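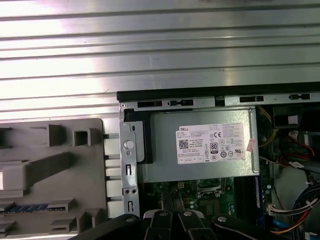 # About Branora

Branora provides reconciliation and record-keeping services for firms that hold or trade digital assets on behalf of clients. We compare what a firm's own books say it holds with what the exchanges, custodians and public ledgers say it holds, and we report the differences. We do not trade, give investment advice or hold client assets, and we have no access to private keys.

The company is based in Calatby. Our clients are brokers, fund administrators and a small number of payment firms.

## What the service covers

A standard engagement has two parts: a daily position check and a monthly statement.

The daily check runs after the client's cut-off time. Trade files, wallet addresses and exchange account records are read in, converted to a common layout and matched line by line. Items that match on asset, amount, direction and settlement reference are closed. Items that match on amount only are held for review. Everything else is listed as a break, with an age in days and a suggested cause, such as a network fee booked to the wrong account or a transfer that had not reached the agreed number of confirmations at cut-off.

The monthly statement is a signed document. It lists opening and closing balances by asset and by wallet group, all breaks open at month end, and the price source used for each valuation. Clients generally pass it to their auditors. The statement is a record of agreed procedures and should not be read as an audit opinion.

We currently support 22 assets. An asset is added when a client holds it, when its ledger can be read from a node we run ourselves, and when a stable price source exists. Assets that fail the second test can be carried at the client's stated balance, but they are marked as unverified on every report.

## Tistley

Tistley is our matching engine. It was written in-house and is not sold separately. Rules are kept as plain text files under version control, one set per client, and each report carries the version number of the rules that produced it. A report from any earlier period can be run again from stored inputs and will give the same result.

Clients do not need to install anything. Files are accepted by secure transfer or through a read-only exchange connection. Connections with trading or withdrawal permission are refused at setup – the test is automatic and there is no override.

Tistley treats a chain split as two separate assets from the block at which the split occurs. The client decides whether the second asset is recognized in its books. We record the decision and the name of the person who made it.
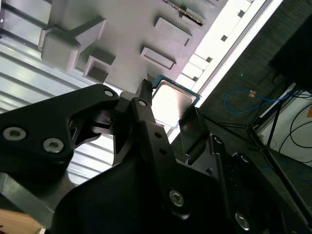

## History

Cauã Miranda and Biljana Nikolaidis started the company after several years in back-office roles at securities brokers. The first version of the service was a set of scripts that compared exchange withdrawal logs with a spreadsheet kept by one client, Amaral. Amaral remains a client and still uses the original report layout, which we maintain alongside the current one.

Work on Tistley began the following September. The scripts could not handle partial fills across more than one venue, and the number of items held for manual review had grown past what two people could clear in a day. The new engine ran next to the old scripts for a full quarter before the scripts were retired.

## People

Branora has 16 employees. Most work in operations, where each client has a named analyst and a named backup.

**Cauã Miranda**, managing director. Responsible for client agreements and regulatory correspondence.

**Biljana Nikolaidis**, head of operations. Approves all monthly statements before release.

**Everaldo Damasceno**, engineering lead. Maintains Tistley and the ledger nodes.

**Constanza Palma**, controls and compliance. Reports to the board and has authority to withhold a statement.

**Damir Stoyanova**, client setup. First contact for new engagements and for changes to wallet lists.

## Independence and fees

Fees are fixed per month and depend on the number of accounts and wallet groups. They are not linked to the value of assets held or to market prices. Staff may own digital assets but must declare them, and an analyst may not be assigned to a client whose own token he or she holds.

## Data retention

Input files, rule sets and reports are kept for the term of the agreement and for 4 years after it ends, unless local law requires longer. The archive contains over 400 monthly statements. Requests for copies should come from an authorized signatory on the client's list.

## Contact

New inquiries go to the client setup desk. Please include the assets held, the venues used and your present cut-off time. Existing clients should write to their named analyst.

Page last reviewed 31 January 2019.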